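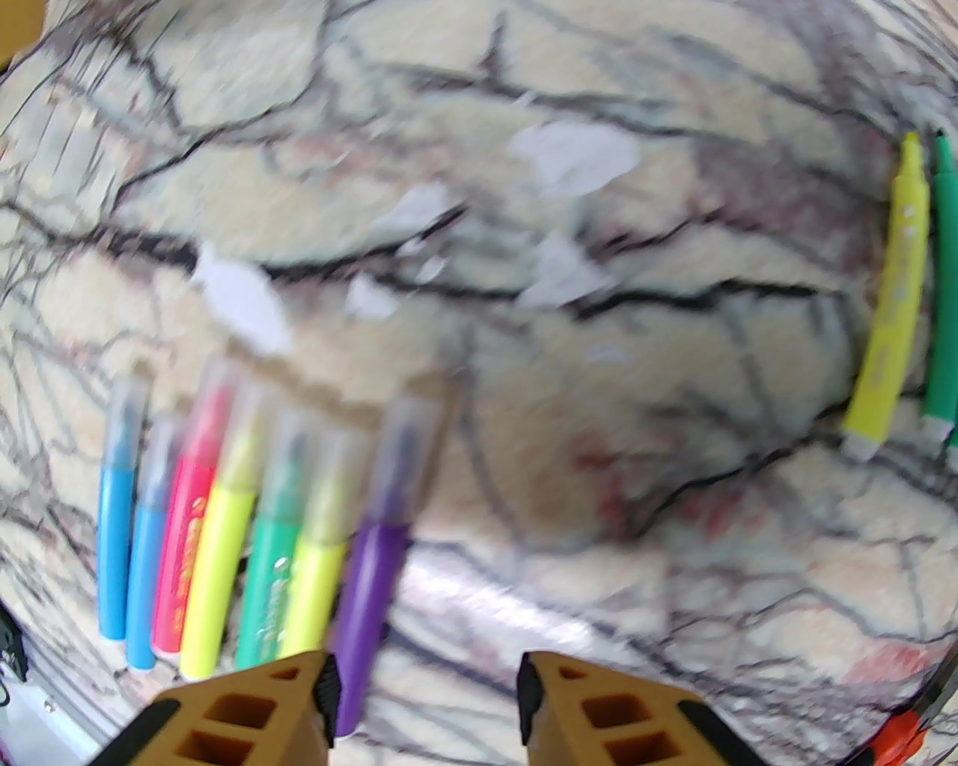 1/ Gripper test, 3 March 2026
Felt-tip markers again, on the marble-pattern surface. Wrist camera view, orange fingers with the black strips.

2/ Comparing the Hirkard fingers with the Bucur set. Same arm, same Kuris controller, 600 picks each.

3/ Bucur closes faster. Hirkard holds a round barrel better - 6 drops against 41 for Bucur.

4/ Markers side by side are still the hard part. Both sets nudge the next one over.

5/ Grinus camera goes on next. Log will be up after that.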